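3 佩戴、调节与日常保养

本节适用于 Hulska 系列的可调式手镯、开口戒指和链坠。耳饰请看第 4 节。型号刻在手镯内侧或搭扣背面，以 H 开头，后接三到四位数字，例如 H101 和 H1001。两个型号的调节方式不同，操作前先核对。

3.1 首次佩戴

1. 打开外盒，取出绒布袋和保养卡。搭扣上的透明保护膜要撕掉，膜的边角如果留在缝隙里，可以用牙签挑出，不要用刀片。
2. 检查镀层。镀金款在弯折处颜色略深属于正常情况。如果看到露底或起泡，先不要佩戴，拍照后联系购买门店。
3. 用随附的擦布把内侧擦一遍。
4. H101：把手镯开口对准手腕内侧最窄的位置，侧着滑入，再转正。不要从手背方向硬掰。
5. H1001：按住搭扣两侧的小钮，拉开到底，套入手腕后合上，听到一声轻响即为扣好。轻拉一下确认。

注意：H101 的开口每次只能调整很小的幅度。反复大幅度弯折会使金属疲劳，由此造成的断裂不在保修范围内。

3.2 调节链长

链坠出厂时扣在最长的一环。需要缩短时：

1. 把链子平放在软布上，理顺，确认没有打结。
2. 找到延长链，选定要扣的环。
3. 用指甲推开龙虾扣，扣入该环，松手。
4. 戴上后低头、抬头各一次，看吊坠是否卡在领口。

如果仍然偏长，可以到门店截链。截下的部分请自己保管，以后加长时还用得上。门店按 Xue 工艺焊接接口，焊点放在靠近搭扣的一侧。

3.3 与衣物搭配时

针织、蕾丝和毛圈面料容易被爪镶和开口端勾住。建议先穿好衣服，再戴首饰；脱衣时顺序相反。

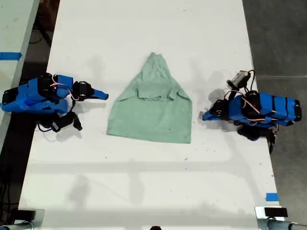
袖口较紧的上衣，手镯最好戴在袖口外侧，或者把袖子推到小臂中段再戴。多只手镯叠戴时，把带锤纹的一只放在最外面，光面的放在里面，两只之间可以加一只细圈隔开，减少互相刮擦。

高领衣服配长链，低领或一字领配短链。吊坠较重的款式不要直接别在衣料上当胸针用，背面的环不是为此设计的。

若已经勾住面料：

1. 停下，不要拉扯首饰。
2. 一只手固定面料，另一只手把首饰朝勾入的反方向慢慢退出。
3. 退不出来时，用细针从面料背面挑开线圈。
4. 取下后检查爪头。爪头翘起的，停止佩戴，送门店压平。

3.4 清洁

每次佩戴后用干擦布擦去汗渍和护肤品残留。每戴满 20 次左右再做一次水洗的说法已经取消，现在统一按下面的办法处理：

1. 准备一小碗温水，滴入一滴中性洗涤剂。
2. 放入首饰，轻轻晃动，取出。浸泡不要超过一分钟。
3. 锤纹凹处用软毛刷顺着纹路刷。
4. 清水冲净，用软布吸干，平放晾透后再收起。

小心：珍珠、绿松石和胶粘镶嵌款不能下水，只能用微湿的布擦。任何款式都不要使用超声波清洗机、洗银水或牙膏。

3.5 收纳

一袋一件。镀金款与纯银款分开放，链子扣好后再装袋，不容易打结。绒布袋受潮后要先晾干。浴室柜和窗台都不适合长期存放。外出旅行时，把链子穿过一根吸管再扣上，可以防止缠绕。

3.6 保修与送修

镀层和焊点的保修期从购买之日起算 200 天，以小票或电子订单为准。送修步骤：

1. 在 Trarnetbridge 网上商店登录账户，打开“我的订单”，点“申请送修”。
2. 写明型号和问题，上传两张照片，一张整体，一张局部。
3. 收到送修单号后，把首饰装入原盒，单号写在纸条上一并放入。
4. 寄到 Sturberg 维修部。地址印在保养卡背面。

没有原盒的，用硬纸盒加软布代替，不要只用信封。维修部收件后会发短信确认，四月购买的订单如果没有收到短信，请直接打保养卡上的电话查询。

本节由 In-ho Byun 修订，2023年5月16日。旧版保养卡中与本节不一致的内容，以本节为准。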